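Basket day, finally

Thursday night and I am writing this with a cup of tea going cold so it'll be short. The craft stuff. Again. I have been moving the same pile from chair to floor to chair since October and I'm done with it.

Bought little baskets. The plastic kind with the holes in the sides, green and blue and black, nine altogether. The shop in Indcombe had them in a bin near the door and I grabbed three of each color before I had any kind of plan. Typical me. Should of measured the shelf first, I know.

So the plan, such as it is. Green for thread and ribbon. Blue for buttons, snaps, zippers, anything small and annoying. Black for tools, so scissors, the seam ripper, the good tape measure.
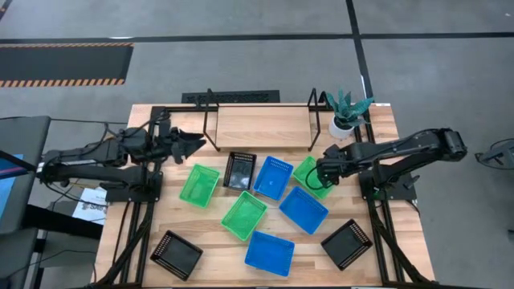
The buttons are the big job. My aunt's tin had 553 in it - yes I counted, one rainy evening, don't ask - and then there's the Pollico bag with about 300 more that I never even opened. They can't all go in one basket. Shirt buttons in one, coat buttons in another, and the weird ones get the third. Zippers will have to move in with the ribbon I guess.

One thing to watch with the holes. Pins. Pins will go straight thru. Those are staying in their jar.

Still no labels. I want the tie-on kind so I can change my mind later, which I will. Might do it Sunday if the laundry lets me.

Ok, bed.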